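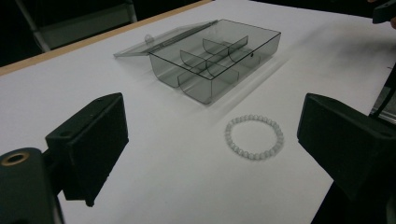
Viklund Adult Education Centre
Caring for Jewellery at Home
Unit 6: Storing beaded pieces
Course handout, November intake

Learners should read this unit before the practical session. Unit 2, on cleaning, is assumed.

Choosing a box

Small boxes with divided compartments are suitable for most bracelets and short necklaces. A hinged lid is preferred to a loose one. Curved compartments make small items easier to lift out than square ones do. Tinted plastic allows the contents to be seen with the lid closed, but it does not replace a dark drawer for pieces that fade.

Preparing the piece

Clear the table and lay the bracelet flat in a single loop. Check the full length of the strand for gaps between beads, frayed thread and chipped edges. Wipe with a soft, dry cloth. Pieces that have been washed must be left overnight before they are put away.

Putting away

Place one piece in each compartment. A beaded bracelet should lie in its natural curve and should not be folded or pulled straight. Close the lid gently; if it meets resistance, open it and move the beads clear of the rim.

Record sheet

Enter each stored item on the Grenance sheet, giving the type of bead, the main colour and the condition of the thread. Completed sheets are to be handed in at the desk in Room 713.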